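Melati Mandagi first took the slow ferry to Fellum for a weekend, and by her own cheerful admission she has been making excuses to go back ever since.

"I'd packed for two nights and stayed 17," she told me over a very long pot of tea. "The woman at the guesthouse, Magdolna Virág, just kept putting another blanket on the bed!"
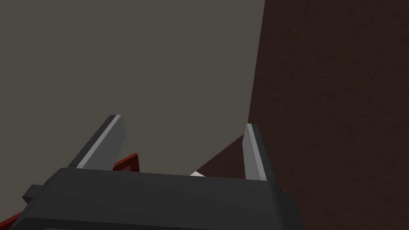
Filed under: Island Stays

I asked what a first-time visitor ought to do, and she thought about it for quite a while. Walk the harbour path, she said, and eat whatever soup is going (there are some 85 people living there through the winter, and most of them seem to make soup).

"Go in April if you can. The birds are back, the light is lovely and you'll get a proper chat with everyone you meet."

And a room with a sea view? "Oh, don't fuss about it. You'll be outdoors until supper anyway."
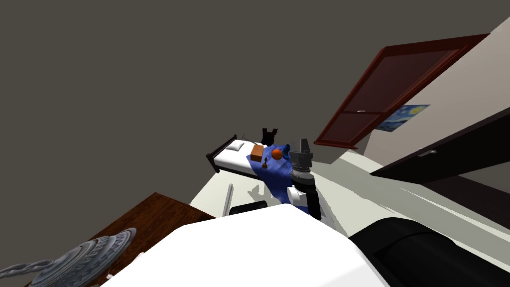
Getting to Fellum

Melati takes the morning boat from Trokton and pays on board. "Bring a hat," she added, "and a book for the crossing, as it does go on a bit."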